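Search projects... Go

Posted in: Student Work > Everyday Design > Term Reports

Clearing the Shared Desk: Our Term Project on Small Things and Where They Live
by Lok-yiu Lai and Deming Zheng

When we picked our topic back in July, we thought desks would be easy. Everybody has one, everybody complains about theirs, and we figured we would spend a few pleasant afternoons in the study room watching people put things away. We called the project Gikidel, a word Deming made up on the bus, and it stuck before we could think of anything more sensible.

Our question was a simple one: if people share a table, which things find their way back to a regular spot, and which ones wander? We kept a notebook by the door for 30 days and asked everyone to jot down whatever they had to move before they could sit down and work. We ended up with 129 notes, some of them very long and a few of them drawings. Cloth things came up again and again - jackets, scarves, blankets, anything soft that gets dropped in a heap and then sort of belongs to the table. Computer mice came next, which surprised us both, as we had been betting on mugs.

A mouse is a funny object to tidy. It has its own little territory, the pad, and yet a clear-shelled one with all its insides showing can end up with a big bundle of checkered cloth for a neighbor, and the pad (black, with "Fish." printed near a top corner) becomes the only part of a blue tabletop that feels as if it is meant for something. 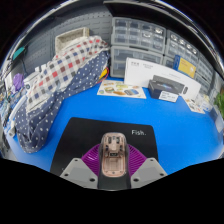
Mahtab Khosravi wrote to us after reading our draft that she had never once lost a mouse that had a pad, only the ones that lived on bare wood, and she wondered if we had thought of giving everything on the table a pad of its own.

We loved that idea and gave it a try! We cut felt squares for the stapler and the tape, and we put a hook on the wall for soft things. The stapler took to its square right away. The tape never did, and we are still not sure why - maybe the square was too small, or maybe people just like to carry tape around with them. The hook filled up by lunchtime and the overflow went straight back to the table, so next term we would like to put up a proper rail and keep the notebook going a while longer.

Thank you to Kwok-wai Chung for lending us the good scissors.

2 comments | 2 shares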